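Building: Palach Street community kitchen and upstairs offices
Checklist: general safety and condition, ground floor and kitchen
Date of walk-through: Jun 16, 2024
Previous walk-through on file: yes, paper copy in the office drawer

Marks used below: **OK** = no action. **FIX** = repair needed, building stays open. **STOP** = do not use until repaired. **N/A** = not present or not checked.

## 1. Entrance and hallway

- [x] Front door opens fully and closes on its own -- **OK**
- [x] Door mat lies flat -- **OK**
- [ ] Hallway lighting, all fixtures working -- **FIX**
- [x] Exit sign lit -- **OK**
- [ ] Hallway clear to full width -- **FIX**

Comments: Second ceiling light from the door flickers for a few seconds and then goes out. The tube was replaced in the spring, so look at the fixture this time. Folding chairs from the Skiltach rental are stacked against the left wall outside the restroom. They narrow the hallway and have to go back into the storage room before the next evening class. Same comment as last time.

## 2. Stairs

- [x] Handrail firm along its whole length -- **OK**
- [ ] Nosing strips attached -- **FIX**
- [x] No items stored on the steps -- **OK**
- [x] Light switch works at top and bottom -- **OK**

Comments: Strip on the fourth step up is loose on the right side. It can be lifted with a fingernail. Glue will not hold there, it needs two screws. The handrail bracket that was reported before has been tightened and is solid.

## 3. Fire safety

- [x] Extinguisher, hallway: gauge in the green, pin in place -- **OK**
- [x] Extinguisher, kitchen: gauge in the green, pin in place -- **OK**
- [ ] Extinguisher, upstairs: tag current -- **FIX**
- [x] Smoke alarms sound on test button -- **OK**
- [x] Fire blanket in its case by the range -- **OK**
- [ ] Evacuation plan posted on both floors -- **FIX**

Comments: The upstairs extinguisher is charged but the tag has run out. Keskin does the servicing and has been called. The plan on the ground floor still shows the old back door, which is now a window. Anyone following it would end up at the bike rack wall with no way out. Take it down today and put up the corrected one, even if it is only a printout in a plastic sleeve.

Door hold-open between hallway and kitchen releases when the alarm sounds. Tested twice.

## 4. Electrical

- [x] Panel door closes, breakers labeled -- **OK**
- [x] GFCI outlets trip and reset (kitchen, restroom) -- **OK**
- [ ] No extension cords in permanent use -- **FIX**
- [x] Outlet covers whole -- **OK**
- [ ] Plug and cord of each countertop appliance checked -- **STOP** (one item)

Comments: The electric kettle has a cord worn through to the inner insulation near the base. It has been unplugged, taped shut and put in the office with a note on it. Please do not bring it back into the kitchen. The chest freezer in the storage room is still on an extension cord. It needs an outlet of its own on that wall. The quote from Fokonura is $168 for the outlet and labor, and I recommend accepting it.

Breaker 9 is labeled "kitchen 2" but also feeds the restroom fan. Add that to the label.

## 5. Kitchen: sink, water and drains

- [x] Faucet base firm, no movement when pushed -- **OK**
- [x] Hot water reaches the sink within one minute -- **OK**
- [x] Drain runs freely with a full basin -- **OK**
- [ ] Cabinet under sink dry -- **FIX**
- [x] Shutoff valves turn by hand -- **OK**
- [ ] Sealant between sink and countertop whole -- **FIX**

Comments: There is an old water stain on the cabinet floor and a new damp spot next to it, about the size of a coin. It comes from the slip nut on the trap. Hand tightening slowed it. Put a dry paper towel under the joint and look again after a day of normal use. If the towel is wet, replace the washer.
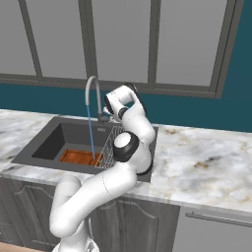
**Serpil Kocabaş**
Building safety lead, ground floor

Sealant has a short gap at the back of the sink. Water left standing behind a faucet gets into gaps like this and the damage shows up much later, so cut out the old bead and run a new one. Let it cure overnight with the kitchen closed. The marble wipes clean with mild soap. No vinegar and no lemon cleaner on it, please -- the cleaning sheet on the cabinet door still says vinegar and should be changed.

Water meter reading at the start of the check was 1846. Thirty minutes later, with every tap closed, it was the same.

## 6. Kitchen: food storage and surfaces

- [x] Refrigerator at or below 40°F -- **OK**
- [x] Freezer at or below 0°F -- **OK**
- [ ] Opened food dated -- **FIX**
- [x] Cutting boards free of deep grooves -- **OK**
- [x] Knives stored in the block or drawer -- **OK**
- [x] Cleaning products away from food -- **OK**

Comments: Three tubs on the middle shelf had no date. Thrown out. There is a roll of labels and a pen on top of the refrigerator, so use them. Refrigerator door seal holds a sheet of paper all the way around.

## 7. Restroom

- [x] Grab bar firm -- **OK**
- [x] Floor dry, no loose tile -- **OK**
- [ ] Fan running -- **FIX**
- [x] Lock can be opened from outside with a coin -- **OK**

Comments: Fan runs but barely pulls. A square of tissue falls off the grille. Clean it first and see if that is enough before ordering another one.

## 8. First aid and contacts

- [x] Kit in its place, seal checked -- **OK**
- [ ] Contents complete -- **FIX**
- [x] Emergency numbers posted by the phone -- **OK**

Comments: Missing burn gel and medium gloves. The eyewash bottle expires at the end of June. Order all three together, the last order came to $43 with shipping.

## Open items and who has them

| Item | Section | Assigned to |
|---|---|---|
| Hallway light fixture | 1 | Bülent Yaman |
| Chairs back to storage | 1 | Evening class |
| Stair strip, fourth step | 2 | Bülent Yaman |
| Upstairs extinguisher tag | 3 | Keskin |
| Evacuation plan | 3 | Serpil Kocabaş |
| Freezer outlet | 4 | Fokonura, once approved |
| Trap washer and sealant | 5 | Bülent Yaman |
| Restroom fan | 7 | Bülent Yaman |
| First aid order | 8 | Serpil Kocabaş |

Note from B. Yaman: I have screws for the stair strip and will do it with the light. I need the ladder back from upstairs first. Sealant I can do on any evening when there is no class, just tell me which.

Upstairs offices were locked except for the landing and are marked N/A for this round. Key is with the tenant.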